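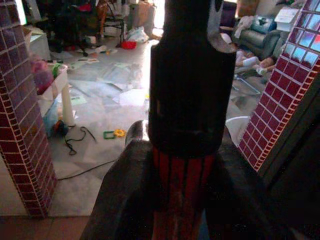
两边柱子的小方砖,暗红配白缝。

7/30/24 釉料本,续上一页

昨晚那窑铁红开了,先说结果:试片16块,能看的四块,真正喜欢的就一块,编号2311。颜色沉,偏枣红,边角积釉的地方发黑,平面上有一点很细的金褐色结晶,要侧着光才看得见。我拿着它在窗口转了半天,午饭都凉了!

剩下的十二块不想多说,大部分是老毛病,红不起来,停在酱油色。有三块起了针眼,全在下层靠门那边。下层靠门这个位置二月份就出过问题,当时怀疑是门缝漏冷风,塞了棉,好了一阵子,现在又来。下次烧之前把门边的棉整个换掉,别再补了,补来补去那一圈已经硬得像饼干。

配方这次只动了一处,骨灰加了一点,铁没动,滑石没动。干料总共称了700克,过了两遍筛。第一遍筛完桶底还有一小撮硬块,捏开是红色的,铁粉没散开。以前我都懒得管,直接倒掉,这次老老实实用水泡开、磨了再倒回去。不敢说2311就是靠这一步,毕竟同一桶釉也烧出了酱油色,但是心里舒服一点(也算对得起那袋从Zeler买的氧化铁,真不便宜)。

釉的厚薄这次乱了。我浸的时候数三下,Valentyna浸的时候也数三下,可是她数得比我慢多了,两个人的试片放一起一看就知道谁是谁。2311是她浸的。所以很可能关键还是厚,铁红要厚,书上也这么写,我偏偏总怕流。下次统一用节拍器,手机上随便下一个就行,或者干脆都让她浸。

降温这段记详细一点,免得过两个月又翻不到:
顶温保温以后自然降,降到平时那个平台停住,时间比上次长一倍,之后关电,不开观火孔。开窑的时候表上是255度,我知道,太早了,手痒。幸好试片小,没听见叮叮响,到现在也没看见开片。大件不能这么干,去年那只大盘子怎么没的,大家都记得。

坯子的问题:这一批有一半用的是Wastska的红泥,一半是库存的白泥。红泥上面颜色确实暖,不过收缩比白泥大,小方片的四个角都往上翘一点点,放平了能晃。白泥的就很平。要做墙砖的话翘角挺麻烦,贴的时候胶要垫,缝也对不齐。我想试试两块石膏板夹着慢慢干,上面压点重的,中间翻一次面。Valentyna说她在Fluvurdale那边的作坊见过更省事的办法,湿的时候背面划几道浅槽就行。划槽我下周可以先做一小批,反正泥有的是。

还有勾缝。之前一直默认用灰的,耐脏嘛。昨天把几块废片摆在板子上,随手抹了点白的进去,红色一下子跳出来了,比灰的精神。缺点也明显:釉面有针眼的地方白粉会钻进去,擦不出来,像撒了一层盐。所以用白缝的话,针眼必须先解决,不然看着更脏。抹完别等太久再擦,我去接了个电话回来,四周就结了一层白膜,拿百洁布蹭了好久。釉倒是没蹭花,硬度过关。

Yurchenko那边的样板还没回话。他们要的是哑光,我手上这个偏亮,降温再拉长也许能压下去一点,也许就变成锈色了。先不承诺,寄两块过去让他们自己看。寄之前背面编号用铁笔刻,别再用记号笔了,上次一进窑全烧没,光靠猜。

窑的热电偶也该查一下。上下两层测温锥倒的角度差得有点多,表上可看不出来。不确定是偶老了还是我摆得太密,下层那块板我塞得确实很满,连支柱旁边都立了两片。下一窑下层空出一半,锥照放,上下前后都放,先把这件事弄清楚再谈配方。

接下来要做的:
- 换门边的棉
- 同一桶釉,薄、中、厚各浸几片,红泥白泥都要有
- 骨灰再往上加一档,单独一小桶,桶盖上写清楚!
- 铁粉先湿磨再入桶
- 背面划槽的小方片,和夹板干的放在一起比
- 筛网有个角脱了,买新的

剩下的半桶釉放在水槽下面,盖子不太紧,上面包了保鲜膜,谁要用记得先搅到底,沉得很快。2311在我桌上的铁盒里,可以拿去看,看完放回来。

联系工作室 | © 2024 版权所有 | 返回顶部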